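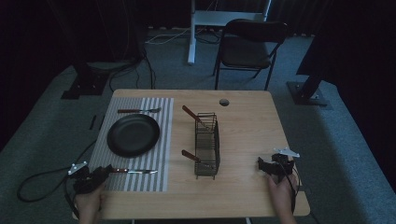

4.2 Where the fork goes when the side of the plate is free

I went into this part of the study thinking it would be the dull one. Everybody knows the fork goes on the left and the knife goes on the right, so I figured I would write two paragraphs on it and get to the napkins. Then I started going through the layouts and the two paragraphs turned into most of a chapter.

Figure 2 shows the kind of place setting that slowed me down. The fork lies sideways above the plate with its handle to the left and its tines to the right, and the knife is down along the near part of the placemat, also sideways, with its handle to the left as well. I call this a "bracketed" layout in the tables, with one utensil above the plate and one below it and the sides left clear. The textbook version (both utensils standing upright on either side of the plate, handles toward the diner) is "flanked" from here on. Anything else went into "mixed," and I will get to that pile in Section 4.4.

Out of 102 layouts from Hiveck and Ulance, 74 were flanked. I had expected more. The remaining layouts were either bracketed or mixed, and I kept going back and forth on a few of them, mostly ones where a knife lay at such a slant that you could argue it either way. My rule ended up being simple: if the utensil was closer to parallel with the near edge of the table than to the side edge, I called it sideways. I applied it to every layout again from the beginning after I settled on it, which took me an entire Saturday and changed fewer labels than I had feared.

4.2.1 The placemat

My first idea was that the placemat was doing it. A striped mat hands you a set of ready-made lines, and I assumed people would follow them, the way you park between the painted lines even in an empty lot. With stripes running toward the far edge of the table, like the gray and white ones in Figure 2, following the lines would give you a flanked setting. The fork and the knife in that layout both lie straight across the stripes! So whatever the stripes are good for, they don't force anybody's hand. I would still like to see the same thing tried with the mat turned a quarter turn – I didn't have enough layouts of that sort to say anything useful.

The room left on the mat is a better candidate, I think. A big round plate on an ordinary mat doesn't leave a lot of space at the sides, and once the plate is a little off center one side gets tighter still. The plate in Figure 2 sits slightly left of the middle of its mat. I measured the free strip on each side of the plate wherever I could, and in the tightest layouts it was down to 34 mm on one side. You can get a fork into that, but it looks squeezed, and some people plainly don't care for the look. When I asked one participant about it, she told me that a fork jammed up against the rim "looks like it's waiting for a bus," and I have thought about that every time I have set a table since.

4.2.2 The caddy

The other thing I kept noticing was where the utensils were stored. A caddy standing to the right of the mat, with handles leaning out toward the left, puts those handles on the side where the plate is. Now, if you pull a fork out by its handle and swing it over without turning your wrist much, which way does it want to land? I tried this in my own kitchen for a good part of an evening, with an Avirberg caddy and a set of Orlandini forks, and my answer changed depending on how high I lifted. Low and quick gave me a sideways fork nearly every time. High and careful gave me whatever I had in mind.

I don't want to lean on that too hard, as one person at one kitchen counter is a pretty thin sample. It did make me go back and record the caddy's position for every layout that had one, along with the direction the handles leaned, and both of those are in Table 5. Upright caddies with the handles packed close together were harder to score, and for 8 of them I left the lean direction blank.

One last point on knives, before the spoons. I scored the direction of the blade separately from the layout type, so a bracketed knife can have its handle at either end. The blade in Figure 2 points right. Which way the cutting edge faces is a different question, and I only scored it where I could be sure of it.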